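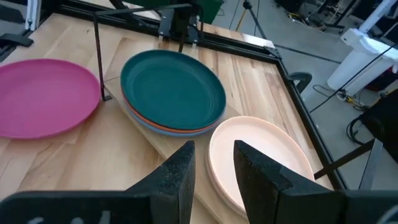

How do I stop matte colored plates from scuffing each other when I stack them?

Put something soft between them – a paper napkin or a cut-up dish towel is plenty – and lift each plate off the pile, never slide it. Most of the gray marks I get come from sliding! A little baking soda paste takes the light ones off.

Mine are all different colors, orange, teal, pink and so on, and I love mixing them. Should I stack by color or by size?

Volker Petersen
Size, every time! Biggest and flattest at the bottom, then let the colors land where they land. Teal over orange with a bit of pale blue peeking out is such a happy pile. Wide shallow bowls get their own spot at my place, because they rock if you set them on flat plates.

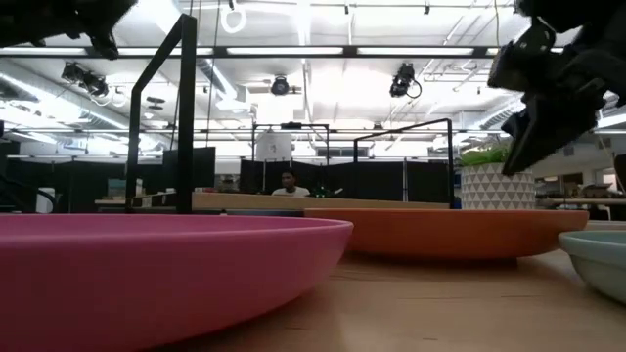
More answers (2)

Drurnano
I stack by color, looks nicer. Never had one chip.

Mostyn
Try a plate rack if you have the counter room. I have a small one with a wood base and I can grab any plate without unstacking the rest – so much easier on busy mornings. Go for wide gaps if your plates have raised rims. Mine was too tight and I had to swap it in April.

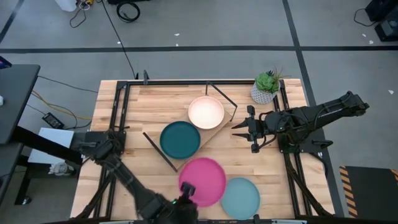 Grastitz, 7/8/23

Update from me, the original poster: napkins are in, bowls have their own shelf, and I'm looking at racks next. Thank you all so much!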